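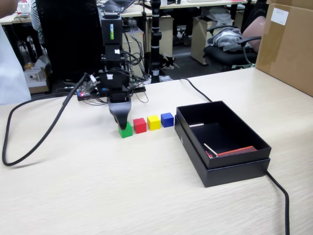 Packing small blocks into a black box

1. Take the lid off and place it under the box, so both parts stay together on the table.

2. Line the cubes up to the left of the box – green, red, yellow, blue – with a gap between each.

3. Leave sticks and other thin pieces against the inner walls. The floor of the box should stay free for the cubes.

4. Set each cube flat. Do not stack.
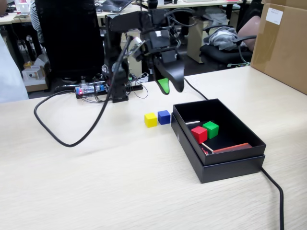
Red and green in the box, yellow and blue still on the table.

5. Put in the remaining cubes and fit the lid. Label it, e.g. Cliltia 22.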